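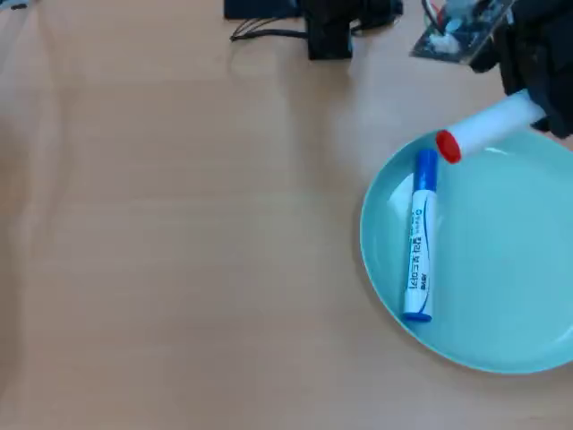

Table top with the finish on it, mint plate on the right

grasstead_mel
Refinished my kitchen table in February with Dellus matte hardwax oil, two coats. I like the color but it shows every smudge. Do I need a third coat, or did I do something wrong? Sanded to 180 before the first coat.

ojo77
Third coat won't help. Oil always marks for a while. Give it 4 weeks to cure and wipe with a damp cloth, no soap.

Drorwood
Disagree with ojo. Two thin coats on a table people eat at is light. I do three on anything in a kitchen and buff between with a white pad. My own table is at 85 months and I've only redone one end.

ojo77
You also sell the stuff, Drorwood.

Drorwood
I sell tables. I buy oil like everyone else – 53 dollars a can last time.

Arvid Skjelbred
What did you wipe off with? If the extra oil sat longer than 15 minutes it gets gummy and grabs fingerprints. Mineral spirits and a rag will take that layer back.

grasstead_mel
Old T-shirt, and it was probably closer to half an hour. So spirits first, then decide on the third coat?

Arvid Skjelbred
Yes. Try it underneath first.

ojo77
Still say wait.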